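Home | About | Newsroom | Careers | Contact

Arulance Moves Bin Picking to Robots at Gronton Returns Center; Pickers Retrained for New Roles

GRONTON, July 2, 2025. Arulance, which handles returned goods for online stores, said today that robots have taken over most of the bin picking at its Gronton center. The change affects 100 employees on the sorting floor. The company said no jobs were cut as part of the move and that hourly pay for the new roles is the same as or higher than before.

Until this year, workers at Gronton lifted returned items out of deep bins by hand and placed them on a belt for inspection. The job meant bending over the rim of a bin for most of a shift. Arulance began looking at other ways to do it after workers on both shifts asked for a change during the yearly safety review.

"People told us the reaching was the worst part of the day," said Cherry Mae Malabanan, operations manager at Gronton. "They were fine with the sorting. They wanted the lifting to go away."

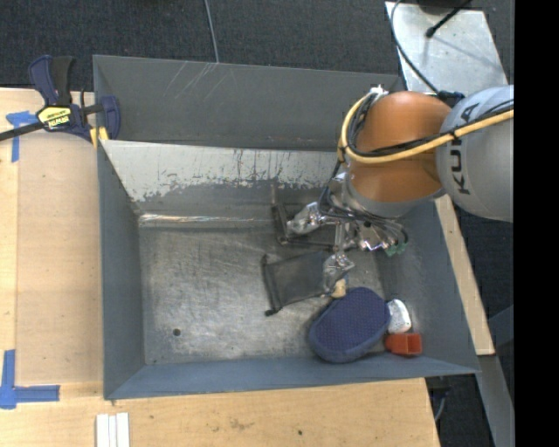 Mixed bins were the hardest part of the project, according to Varkimix, the firm that set up the picking cells and wrote the software. Returned goods come in with no order to them, and the robot has to choose what to take and where to hold it. A mesh pouch may be lying next to a flat oval pad, with smaller pieces in the corner beside them, and each calls for a different grip. Varkimix ran 2,957 trial picks with goods from the Gronton floor before the cells went into daily use.

"Soft things fold and slide, and hard things roll," said Preben Hjaltested, project lead at Varkimix. "We tested with the same kinds of items the workers deal with every day, because clean sample boxes would have told us very little."

Each cell is watched by an employee with the new title of cell operator. Operators clear items the robot cannot pick, check the grippers at the start of a shift, and decide when a bin should be pulled and finished by hand. Training takes 7 days and is paid. Other former pickers have moved to inspection and repacking.

Tassanee Boonchu worked as a picker before she became a cell operator. She said the first week was slow and that she stopped the robot more often than she needed to.

"Now I know which items it has trouble with, and I take those out first," Boonchu said. "I'm on my feet as much as before, but I'm not bent over."

Arulance plans to add 2 more cells at its Thongsuk site. Staff there will be able to visit Gronton in July and talk with operators before the equipment is installed.

Media contact: Xiaoqing Deng, Arulance Communications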